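Sceptical About the Smart House, Part Whatever

Filed under: Home tech, Grumbling

My brother-in-law has finished his house. I say finished, but there is still a hole in the hallway plaster the size of a dinner plate where a touchscreen is meant to go, and the touchscreen is on back order until January. Everything else is in. He had me over for the tour and I promised I'd write something fair about it, so I've waited until I stopped being annoyed about the blinds.

The system is from Carretero. They do lighting, blinds, heating and multi-room audio off one controller in a cupboard, and the installer was a bloke called Teodoro Cervantes, who I'll say up front was very good. Neat cabling, everything labelled at both ends, a printed sheet inside the cupboard door saying which circuit is which. If you take nothing else from this post, get an installer who labels things. My own place was wired by someone who believed all white cable was the same cable, and I've been paying for that since we moved in.

So, the blinds. There are blinds on every window at the front and they follow the sun. I was told this several times. In practice we were sitting at the table having a cup of tea, a cloud went over, the blinds went up, the cloud moved on, and the blinds came down again. The motors are quiet, I'll give them that. They aren't silent, whatever the brochure says, and once you've noticed the noise you wait for it. He says you can set a delay. I asked why he hadn't, and he said he hadn't found where the setting lives yet.

What it cost

The controller was $3,000 before a single thing was plugged into it. For that you get a grey box with a fan. The keypads are extra, the blinds are very extra, and there is a yearly fee if you'd like to talk to your own lights from outside your own house. I have trouble with that last one. A mate who used to install for Lustdale reckons the fee is where the margin is these days and the hardware is the bait. I can't prove that, but I notice that the box without the subscription does a good deal less than the salesperson let on.

I did the sums on mine when I got home. My setup is a second-hand Prostmont amplifier, two pairs of speakers, and a dimmer in the lounge room. It came to $772 including the dimmer, which I had an electrician put in, and please don't do that bit yourself. It can't follow the sun. It does play records in the kitchen.

The voice control

I wanted to be wrong about this one, as I cook a lot and my hands are usually covered in something. The microphone is in the ceiling above the island bench. From directly underneath it, with the rangehood off, it heard me most times. With the rangehood on it turned off the lights in the study, where my niece was doing her homework. She came out and turned them on again at the wall.

That's my other question, about the wall. There are still switches in most rooms, thankfully, but they're keypads now, with six little buttons engraved with words like Welcome and Relax. My mother-in-law stood in front of one for a fair while. She wanted to turn on a light. I pressed Relax for her and the heated towel rail came on.

To be fair to Teodoro, he can re-engrave them and he's coming back to do it. He told my brother-in-law that everybody asks for scenes at the design stage and everybody asks for plain on and off by the first winter. I'd have liked him to say so at the design stage, but I suppose that's how you end up selling fewer keypads.

The laundry

There's a leak sensor behind the washing machine and it's the best thing in the house. It's a small puck on the floor. If water touches it, a valve shuts off the supply to the room and your phone makes a dreadful sound. No subscription for that part, either — I checked the paperwork because I didn't believe him. It's made by Hisik and it doesn't need the grey box at all, so you could put one in a rental.

The washing machine itself is connected as well, and I can't tell you what for. It sends a message when the load is done. Mine beeps. His also offers to order detergent, and he turned that off after it offered three times in one afternoon. I still do my jumpers by hand in a basin, and no app has had anything to say about it. 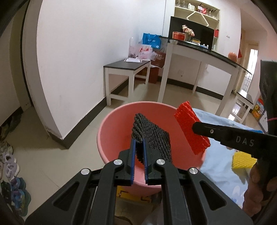
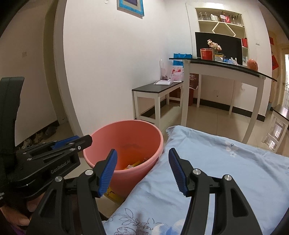
Would I have it?

I'd have the leak sensor, and I've ordered one. I'd have the labels on the cables. I might have the audio if somebody else was paying, because the speakers in the back room are lovely and I couldn't fault the sound, even with my brother-in-law's taste in live albums.

I wouldn't have the controller. My worry is what happens when the company loses interest. The lights in my hallway were put in by whoever owned the place before the people who owned it before us, and they work. Will a grey box with a fan still be getting updates when that touchscreen looks as dated as an intercom? I asked Carretero by email and got a reply thanking me for my interest in the range. I wrote again, and this time I got a brochure.

He disagrees with nearly all of this, by the way. He read a draft and says I've been unfair about the blinds, that the delay is now set and that I should come and see it on a cloudy day. He also says the towel rail was already on. It wasn't, I had my hand on it.

Next time I'll get to the doorbell, which I've left out because we're still arguing about whether it should be recording the neighbours' driveway. If you've lived with one of these whole-house systems for a few years and it still does what it did on day one, please leave a comment and tell me which one. I'd like to hear from people who've had to replace the box.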